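Juni, abends

Heute hat der linke Arm zum dritten Mal in dieser Woche mitten in der Bewegung angehalten. Im Protokoll stand Fehler 349, Überlast am Greifer. Nilton meinte, die Folie ist schuld, sie gibt nach und die Kraftmessung versteht das falsch. Ich bin nicht sicher. Bei den Flaschen kam derselbe Fehler nach 129 Griffen auch.

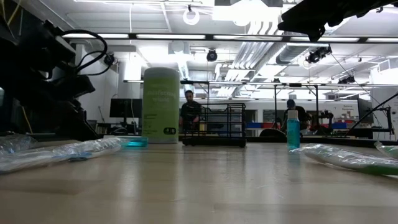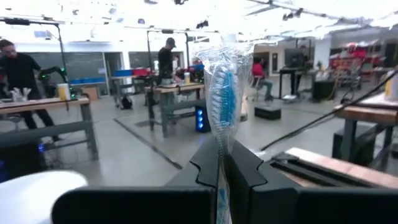
Zahnbürste, Wischtücher, viel Plastik: unser Alltag bei Wolent.

Warum haben wir nicht einfach die Grenze für die Kraft höher gestellt? Weil der Arm dann auch bei einer Hand später stoppt, und das will Frau Restrepo mit Recht nicht unterschreiben.

Morgen tausche ich mit Lama das Kabel am Handgelenk. Den Notaus habe ich vor dem Heimgehen noch zweimal geprüft. Müde.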